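Diff fluid weights for carpet, 1/10 touring
Electric On-Road > Setup and Tuning

gravelpan
Posted 7:42 pm
Just picked up a used Narnano 1/10 touring roller, gear diffs front and rear. Previous owner ran it on outdoor asphalt and couldn't remember what fluid was in it. I'm running indoor carpet at the Grirnia track, 17.5 blinky, control tyres. What are people using front and rear to start with? The manual only gives the kit setting and I don't want to rebuild these twice if I can avoid it.

tealshell
Posted 8:05 pm
You will rebuild them twice, everyone does. If you don't know what's in there, drain both and clean them out before you do anything else. Check the outdrives for wear while they're apart. Mine had grooves you could catch a fingernail on and no fluid was going to fix that.

For carpet, very thick in the front (close to a spool) and thin in the rear. Weigh the diff when you fill it so next time you can match it.

Murray_17T
Posted 8:31 pm
Disagree on the front. At Grirnia the infield is tight and a near-locked front just pushes in the two hairpins. I'd go a few steps softer than what the fast guys run until you've done some laps. They're driving it differently to you.

tealshell
Posted 8:40 pm
It only pushes if you're coasting in. Stay on a bit of throttle and it pulls you round. Softer front feels nicer for a lap, then it gets vague when the tyres come up.

spurandpinion
Posted 9:16 pm
Both of those work, depends on the driver. More important is shimming. The Narnano diffs leak if you overfill them, so leave a small air gap and don't skip the grease on the O-rings.

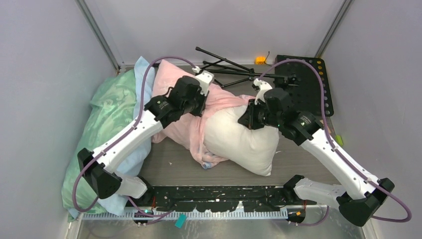
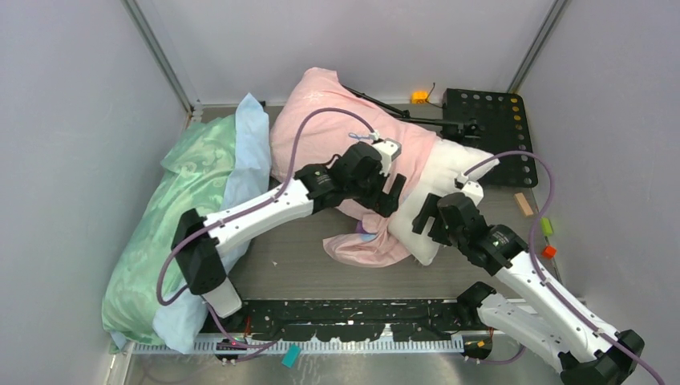 Also what gearing came with it? I'd sort that before worrying about diff fluid. If the last bloke was on a big asphalt track it'll be way too tall for carpet and you'll cook the motor.

gravelpan
Posted 9:28 pm
It came with a 100 tooth spur and a bag of pinions, no sizes marked on half of them. Body posts are cut for a low shell, and there's a Nollusier servo in it that seems fine, no slop.

Screws in the diff cases are pretty chewed as well. Are these a standard size or do I have to order from Narnano?

Murray_17T
Posted 9:44 pm
Standard countersunk, any hobby shop will have them. Measure the old ones for length though, too long and they foul the gear. I get mine from Agarwal because they sell them in packs of 100 and I lose half of them in the carpet.

spurandpinion
Posted 9:52 pm
100 is fine if it's 64 pitch. Count the pinions with a paint marker and write the number on the side.

bluegroove_b
Posted 10:10 pm
Been racing there 4 seasons and I still run a ball diff in the rear. Easier to adjust between heats and lighter. I know it's out of fashion.

tealshell
Posted 10:19 pm
Not for a newcomer to carpet. He'll be rebuilding it every meeting.

gravelpan
Posted 10:33 pm
Sticking with gears for now. I'll go thick in the front, take a softer one as a spare and swap it at lunch if it pushes. Parts are ordered, will post the lap times after the next club day.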